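Sorting by Basket: How Mandamwood Handles Small Groceries

Latifa Sqalli wrote the unpacking procedure used at the Mandamwood pantry, and she talks about it the way other people talk about plumbing. "A basket is a buffer," she said. "Goods go in mixed and come out by type."

Her rule for loading is short. Long packs lie flat at the rear, jars stand upright with the lid facing up, and light packets fill what is left. Tissues count as a long pack. She caps a load at 11 items and leaves a gap on one side for a hand.

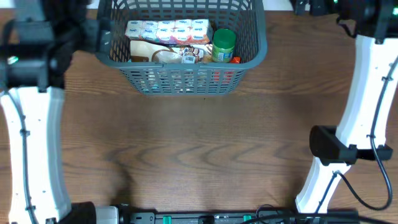
Hamdy disagreed with the limit, saying that a jar among soft packs needs close neighbors to keep it upright, and that a half-filled basket wastes table space. Sqalli conceded the point for glass. "For anything else, I want the gap."

She prefers perforated walls because a barcode can sometimes be read without lifting the item. The basket sits at one side of the table, and the surface next to it stays clear for sorting.

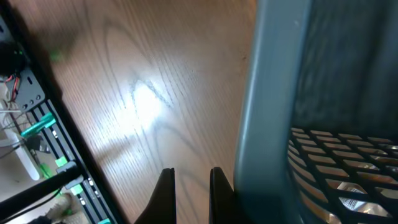 Table finish matters less to her than lighting. "Glare hides small print," she said. "Turn the label, or move the lamp." The procedure was revised in March and now runs to 3 pages, with up to 42 baskets processed per shift.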